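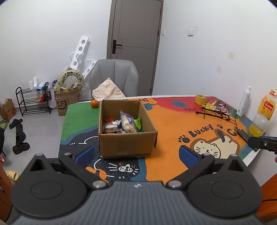 Step 4. Set up your practice table

Okay, pads are glued, screws are in, time for the fun part! I run the pair of Drelar grippers at my dining table, and you don't need anything fancier than that.

1. Put an open cardboard box near your edge of the table and fill it with packaged snacks. Mix the wrappers up — stiff ones, crinkly ones, a clear one if you've got it. Mine came from Meijer.

2. Leave one piece of fruit outside the box. An orange is great for learning how hard you can squeeze.

3. Fold the box flaps up partway. I used to tape them down flat, but Yanling Li talked me out of it (she was right, the jaws need to learn to get past them).

4. Open both grippers all the way and hold them over the table. Check that the blue pads on each one face each other. If one leans, loosen the two screws at the base of that finger, square it up and tighten again.

5. Start a new log in Drindis and do your first grabs slowly. My log is up to 2621 grabs, and more than 377 of those were drops, so don't get discouraged.

Note: A busy tablecloth is fine. I like my LUCKY CAT one and it stays on.

Caution: Keep your free fingers away from the hubs while the jaws close. Move open drinks to another table before you start, too.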